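**Standing desk converters: worth it or just a shelf with a markup?**

**rhysf_lenholm**
My office is handing out a 400 dollar allowance and everyone on my floor is buying the Lirnex riser. I tried Kedir's for a morning. It wobbles when you type and my neck felt exactly the same. Has anybody here kept using one past the first month?

**mahlet_w**
Two years on mine, different brand. I stand after lunch, sit the rest of the day. My lower back complains less. I know that isn't proof of anything.

**rhysf_lenholm**
Less than what, though? You told us in the other thread that you started walking to work that same September. I'd bet on the walking.

**mahlet_w**
Fair, could be both. I'm still keeping the desk.

**sowah_k**
I'm with Rhys. The seller's page says "1000 happy backs" and doesn't say who asked them or when. My brother sells office furniture in Zedville and the riser is the thing he gets returned most. What he tells people is to fix the height of the table they already own. Most are too high for typing, so your shoulders creep up all day and you blame the chair.
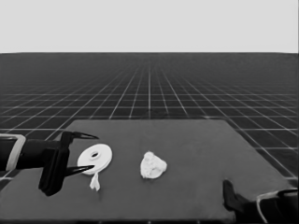

Elbows level with the surface, feet flat, top of the screen near eye height. If you can't get there, saw a bit off the legs or buy a footrest. Costs next to nothing.

**tsehay.asfaw**
Saw the legs off? I rent, and the table came with the place. Not everybody can do that. Also, I did the elbow thing for a whole winter and still hurt by Thursday every week. What helped was getting up more, and the riser makes me do it.

**sowah_k**
So does a kitchen timer.

**tsehay.asfaw**
Which I ignored. Every time.

**rhysf_lenholm**
OK, that one I half believe. But then you're paying for a reminder, and I'd like the ads to say so. Can you type on yours without the screen shaking?

**tsehay.asfaw**
At the lowest 4 settings, yes. Higher than that I only read.

**rhysf_lenholm**
Then I'm skipping it. Does anyone know if the allowance covers footrests?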